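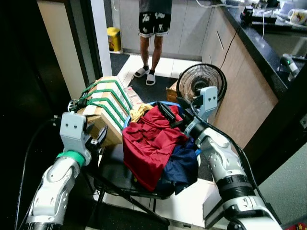 The washing at the Horidden house is done by two arms, and on open day visitors are let in to watch them try.

The house is an ordinary one. Gastovent, the company that has been testing its home robot there since December, wanted tiled floors, narrow doorways and a kitchen with things left on the worktop. It got all of them. People come in by the side door, are given a leaflet and a number, and wait in the front room until the number is called. Groups of 7 go through at a time, which is as many as will fit without someone standing in the sink.

There is no stage and no music. A member of staff gives a short talk by the fridge, and then the arms start.

The first job on the list is clothes. Laundry is hard for a machine because cloth has no fixed shape. A cup is the same cup whichever way it is turned, and a robot that has picked up one cup has a fair idea how to pick up the next. A shirt dropped twice in the same place will land two different ways. The folds hide the sleeves, one thing lies over another, and a pull on a corner may bring up half the pile.

Shiny fabric makes matters worse. Light slides about on it, so a crease can look like an edge, and the fingers go for something that isn't there. The staff say they add at least one slippery item to most loads for that reason, and it is usually the last to be dealt with.

The robot goes by the name of Joo. It has two arms with plain grippers, each with black fingers, and it works slowly. On the visit I joined, the right arm went down to a garment, closed, came up with nothing and went down again. It did this 3 times before it got hold of a fold and lifted. Several people clapped. The arm held the garment in the air for some time while the software worked out what it had, then lowered it to one side and began on the next.

A full load takes 40 minutes to sort. Most of us could do it during the adverts. Gastovent doesn't hide this, and the figure is printed on the leaflet, next to the number of garments lifted in the house up to the end of last month: 1,769. The leaflet doesn't say how many of those were dropped again, though the staff will talk about it if asked. They keep a record of each failed lift, and sort them by cause. Missed folds come top. Two items stuck together come second. Buttons are down as a heading of their own.

The second job is moving things out of the way. Real homes have boxes in them, and parcels, and whatever was put down on the way in from the car. A robot that can only work in a cleared room isn't much use, so the tests are run with clutter close by, and the arms have to work round it or take hold of it. Straps are helpful here. They give the fingers something thin to close on, where a flat cardboard side gives them very little.

A member of staff stays in the room through all of this, standing on the mat near the doorway. 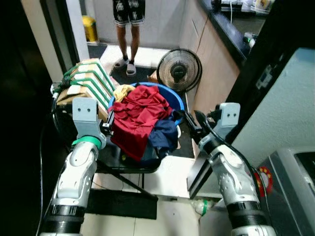 Gesley, watching from the back of the group, wanted to know why anyone would pay for help with the sorting when it's the ironing that takes up the evening. The question got a laugh, and a straight answer. Ironing is a long way off. A hot iron needs a level of safety testing that hasn't been started, and the present grippers aren't made to hold one. Sorting and loading come first, then folding towels, then folding anything with sleeves.

Other questions were about noise, cost and cats. The arms are quieter than I expected, with a low whirr when they bend and a click when the fingers close. There is no price, and the firm wouldn't be drawn on one. As for cats, the arms are meant to stop when something moves into their path, but this hasn't been tried with a live animal, and visitors are asked to leave pets at home.

Children are allowed in if they stay with an adult. One boy asked if he could have a go at steering. He couldn't, but he was shown the stop button and seemed happy with that.

The whole visit lasts just under an hour. Tea is served afterwards in the front room, made by a person with a kettle, and there is a sheet to fill in with the household job you'd most like to be rid of. When I left, the sheet on top of the pile said "duvet covers", underlined twice.

The next open day at the Horidden house is on 2020-01-07. Entry is free, but places must be booked, and the side door is up two steps with no ramp.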